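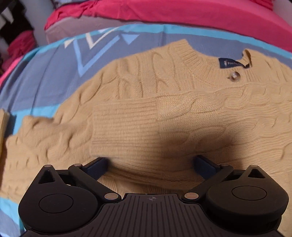 Support > Mobile networks > Tickets > 1076

Ticket 1076: 5G secondary carrier drops at Clistwood after software update
Opened: February 2022
Reported by: Luzius Fankhauser, radio operations
Equipment: Flemon baseband unit, Brastex remote radio heads
Severity: 2

Problem
After the baseband update, sector B at Clistwood loses its 5G secondary carrier at irregular intervals. 4G stays up on the same mast and handsets fall back to it. The carrier returns without a manual restart. Sectors A and C are unaffected.

Checks before opening
- Power to all radio heads within limits.
- Fibre to sector B cleaned and reseated. No change.
- Alarm log shows "sync reference degraded" ahead of each drop.
- Neighbour list compared with the previous build. Identical.

Update 1, vendor support
Please attach the timing log and confirm whether the unit takes its clock from satellite or from the network. The new build changed the default holdover limit from 12 seconds to 6.

Update 2, Fankhauser
Log attached. Clock is taken from the network, through the Akbulut aggregation router. Satellite input is fitted but disabled. Packet delay variation rises when the router moves traffic to its backup path.

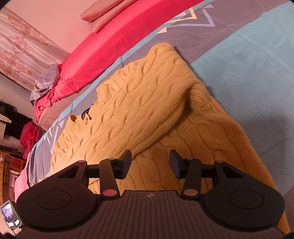
Mustard-yellow cable-knit sweater on the bed.

Update 3, vendor support
The path change explains the alarm. With the old limit the unit rode through it. Sector B is the only one carrying the secondary carrier on the wider channel, and that profile shuts down first when timing is in doubt. Suggested order:
1. Set the holdover limit back to 12.
2. Enable the satellite input as second reference.
3. Ask the transport team to check priority marking on the timing packets.

Update 4, Fankhauser
Steps 1 and 2 applied. Two path changes forced from the router console, carrier stayed up through both. Step 3 passed to transport. They found the timing packets marked as best effort on the backup path only, and will correct this in the March maintenance window.

Status: pending, reduced to severity 3. Keep open until the marking is changed and the limit can be tested at 6 again.

2 comments | 0 shares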